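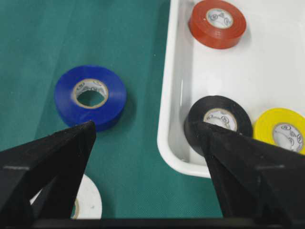

Coloured electrical tape and white tray set

Hello, and welcome to the tape page! I'm Marius Marinescu and I run the little online shop at Vekutham, which started out selling plugs and fuses and has wandered off into all sorts since. Tape is the thing I get the most messages about, so I've put everything I know about this set on one page, and I'll add to it when someone asks me something new.

What you get is a mixed lot of electrical tape in separate colours, plus a shallow white plastic tray to keep it in. I used to sell the rolls one by one, and people would order a black, then come back a fortnight later for a red, then a blue, and pay postage every single time. It drove me mad on their behalf. So now there's a set (product number 127, if you're ringing up), and you can still buy single rolls from the spares list further down.

The colours

Black and blue are the two that go first in my house. Black goes on anything I'd like to forget about, and blue I keep for the garden hose and the bike, where I want to spot the end of the tape again later. White is nice on skirting boards and along the backs of desks, and it takes a biro quite well if you press gently, so I use it for labels too.

The red is a bit of an argument. My supplier, Istora, puts it down as red on their sheet, and to my eye it leans towards orange. I've had one roll sent back over it, so please go by the pictures and be warned. I'm rather fond of it myself! It shows up beautifully on a black cable.
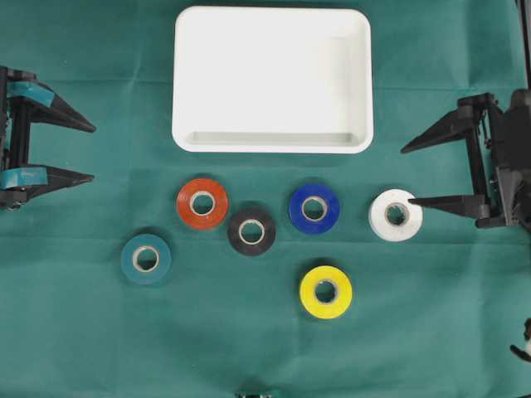
If you're sorting out a tangle behind the telly, pick one colour per machine and wrap both ends of the lead, the plug end and the far end. Two turns is plenty. I did the whole of my mum's front room like this in May, and she can now unplug the lamp without losing the internet, so we're all happier.

Each roll is wound on a pale cardboard core. Keep your rolls flat, out of the sun and away from radiators and they'll stay pleasant to use. A roll left on a warm windowsill gets gooey along the sides, and then it picks up every bit of fluff in the room (ask me about the one in my car door pocket... or don't).

The tray

I nearly left the tray out of the set to bring the price down, and I'm glad I was talked out of it. It's shallow, with rounded corners and a raised rim all the way round, so you can pull it out of a cupboard with one hand and the rolls stay put. The inside is plain white with no dividers. I tried a divided one from Buzatu and hated it, because the fat new rolls wouldn't fit the slots and the thin old ones fell over.

Lay the rolls flat with the holes facing up and you can see every colour at once. A quick rinse with washing-up liquid gets the tray clean again. If you've got sticky marks on it, a dab of cooking oil on kitchen roll shifts them, then wash the oil off. Please don't put it in the dishwasher, mine came out looking like a crisp. 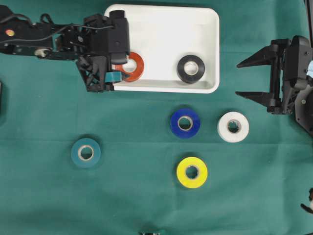
Spares and single rolls

Any colour in the set can be bought by itself, teal included. Teal was meant to be a one-off, but a customer who does stage lighting bought 30 of them in one go and I've kept it on the list ever since. Trays are sold separately too, and they sit one inside another if you want a few.

Ordering and postage

Orders placed before two in the afternoon go out the same day from our unit at Movham. The full set fits in a medium parcel and weighs 780 grams packed, so it costs the same to post as a couple of single rolls. Sets come boxed with the rolls resting in the tray and a sheet of card over the top.

If a roll turns up squashed, send me a quick photo and I'll pop another in the post. You don't need to return the squashed one, it'll still stick!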